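Biwott House, second floor: electrical and desk safety walkround, September

Areas covered: open office, kitchen, post room, meeting rooms Rondar and Zerkano. Started at 9.15, finished after lunch, which ran long.
Marking: OK / Fix / Fix now.

1. Extension leads and multi-way blocks
Fix now.
The block under the window desks had another block plugged into it, and a third plugged into that. I admire the ambition. Two have been taken away and are in my bottom drawer, where they will stay. The fan heater was on the end of the chain. Heaters go straight into the wall, as the notice above the socket has been saying for years in quite large letters.

2. Cables and leads, general condition
Fix.
Printer lead by the post room door has a split in the outer cover near the plug, mended with parcel tape. Withdrawn. Laptop chargers mostly fine; one has been chewed, and I'd rather think it was a dog. Please hold the plug when you pull a lead out and leave the cable itself alone.
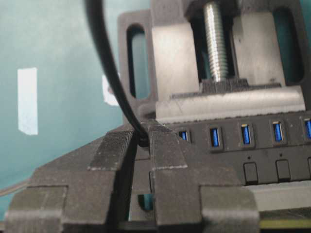 3. Portable appliance labels
Fix.
The register runs to item 354, the big shredder. The microwave is wearing label 80, which the register says is a desk lamp. The desk lamp could not be found to give its side. Kettle has no label at all and was bought, I am told, "by everyone". Plirkow are booked to test on Saturday, so leave things switched off and please don't hide them.

4. USB hubs, chargers and desk clutter
Fix.
Anything with its own mains adaptor goes on the register, however small. That includes phone chargers brought from home, the toothbrush charger in the post room (no questions asked) and the mug warmer.

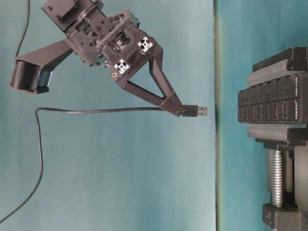
Hubs left lying loose at the back of a desk get buried under paper, dragged off by their own leads and trodden on. Three of ours have gone that way this year. A multi-port hub clamped upright, with room to bring the plug in level from the side, is a much better arrangement, and I would like to see more of it. Double-sided tape does not count as a clamp. Nor does a stapler on top.

5. Walkways and fire doors
Fix now.
Kitchen fire door propped open with a box of copier paper. Moved it at 10.20. It was back by 11. Moved it again and took the box with me. The route past Zerkano is clear apart from a bicycle, which its owner says is "only there in the daytime", when the rest of us are also there.

6. Kitchen
OK, just.
Toaster crumb tray emptied by me. I won't go into it. Fire blanket present and on its hook. Fridge seal is going at the bottom corner; job 503 raised with the landlord, to keep job 502 company.

7. Lighting
Fix.
One tube flickering in Rondar. Emergency light over the back stairs failed its test and the replacement is on order. Until it arrives, use the front stairs after dark.

8. First aid box
Fix.
Plenty of eye pads, no plasters. Somebody has put in a sachet of brown sauce. Removed. Restock requested.

Left over from last time
Loose carpet tile outside the lift: still loose.
Wobbly coat stand: gone, cause unknown.
Key for meter cupboard 702: found, in meter cupboard 702.

Next walkround in November. Items marked Fix now will be looked at again on Monday, without warning, apart from this one.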